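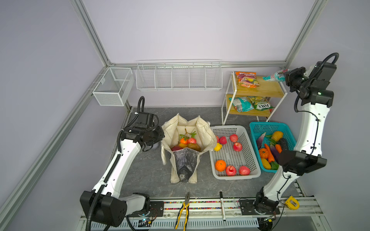
Canvas tote, snack bag and wire baskets.

Cuesta Receipt Lines, data card

Version 9, released 06/03/2020

Summary

Cuesta is a set of grocery receipt lines with hand-assigned product categories. It was built to test methods that expand the shortened item names printed by store registers (for example, "GRN ONN BCH" to "green onions, bunch"). Each record is one printed line. Whole receipts are not included.

Contents

lines.csv: the printed text, the expanded name, the category code and the store code.
categories.csv: category codes with a short definition of each.
stores.csv: store codes and register layout type.
changes.txt: differences from earlier versions.

All files are UTF-8 with Unix line endings. Fields are separated by commas and quoted only where the text contains a comma. An empty field means the value was not printed. It does not mean zero.

Sources

Receipts came from shoppers in Clenel and Hillis who agreed to the release of item text. Each store code has at least 300 lines. Stores below that number were dropped in version 8. Card numbers, cashier names and loyalty balances were removed before labeling, and purchase times were never entered.

Labeling

Two people expanded each line separately. Where they differed, a third person chose one reading or marked the line "unresolved". Unresolved lines stay in the file with category code 700. Do not treat 700 as a product group when scoring.

Deposits, bag fees and coupons have their own codes. A coupon is linked to the item it applies to only when the receipt names that item. 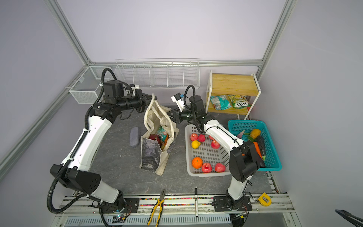

Abilio Montoya wrote that bag fees should be left out of the main score, as the wording hardly varies within a store and a lookup table gets nearly all of them right. The scoring script now reports them on a separate line. Pass --all to get the old combined figure.

Known problems

Weighed produce is printed on two lines by the Ivach register layout. The second line holds the weight and unit price and is labeled "continuation". Earlier versions dropped it.

Names longer than the register allows are cut without a mark. The expanded name is then the labelers' best reading.

Seasonal items are overrepresented in Hillis, where most receipts date from December.

Splits

Use the split column as given. The test split contains stores that do not appear in training. A small check split of 100 lines is provided for testing file readers and should not be used for reported results.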